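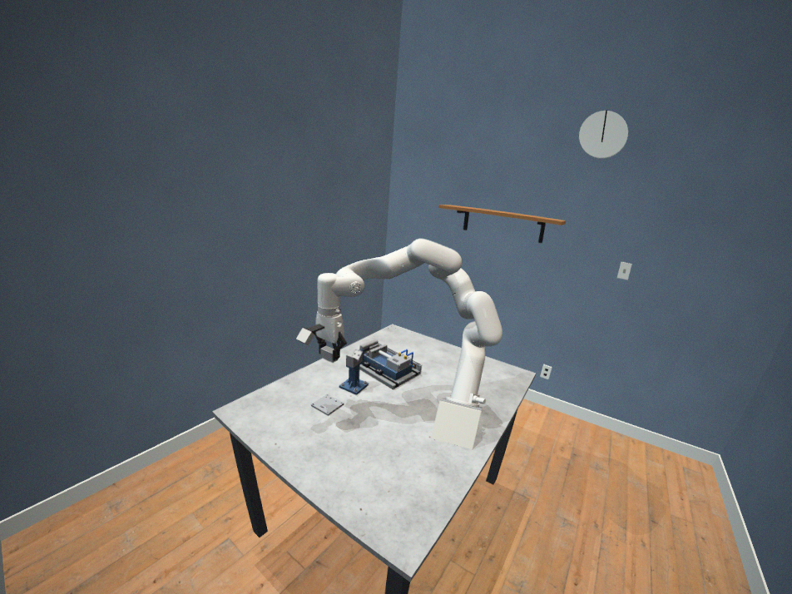
A plain clock face on a blue wall.

Put the Clocks Back on the Wall

By Gianni Guerra
July 8, 2026

We use cookies to keep this site running. By continuing to read you accept our cookie policy.

The waiting room at my dentist used to have a clock over the reception window. It came down when they repainted last October and it never went back up. I asked the woman at the desk about it and she said everyone has a phone now.

She is right that everyone has a phone. I still think the clock should go back.

When I look at my phone to see the time, I see the time and then I see a message from my brother, a sale on tires and a news alert I did not ask for. Five minutes later I put the phone away and could not tell you what time it is. I have done this in the middle of dinner with my parents, and my mother noticed. A clock on a wall has one thing to say.

A clock in a shared room also does a job a phone cannot do, because it belongs to the room. When I taught night classes at the Marino adult school, there was a big one by the door. If I ran long, people looked up at it, and I saw them look, and I wrapped up. Now students check the time under the desk and I have no idea if they are bored, late for a bus or reading about baseball. The same goes for meetings. Glancing at a wall is polite enough. Pulling out a phone while someone is talking is rude, even if all you want is the hour.

The usual case against wall clocks is upkeep. Batteries die, the clocks drift, and twice a year somebody needs a ladder. I don't dismiss this. Yu-ting Leung ran the front office at Marino for years and she told me the clocks caused more complaints than the heating. One of them was fast for a whole semester. But a clock that is two minutes off is still good enough for almost anything people do in a classroom or a waiting room, and a battery costs less than the coffee in the staff lounge.

There is also the matter of children. Plenty of kids learn to read a dial from a worksheet and then never see a real one. You can't expect them to keep a skill they use only on paper. My niece is nine and can work it out if she is given time, but she treats it as a puzzle. At her age I knew how long was left until lunch by the angle of the hands, without doing any figuring at all.

I don't want a law about it, and I don't want a fancy clock that reports the weather or connects to anything. I want a cheap round one, hung high enough that people in the back can see it. Schools, clinics, bus stations, libraries and the post office should each have one in every room where people sit and wait.

My dentist has a cleaning booked for me in the fall. I plan to ask again, and if the answer is the same I will offer to buy the thing myself. They already have the nail - it is still in the wall, painted over.

Recent posts
Why I Stopped Paying for Parking by App
The Library Should Keep Its Late Fees
In Defense of the Paper Menu
Two Benches Are Not a Park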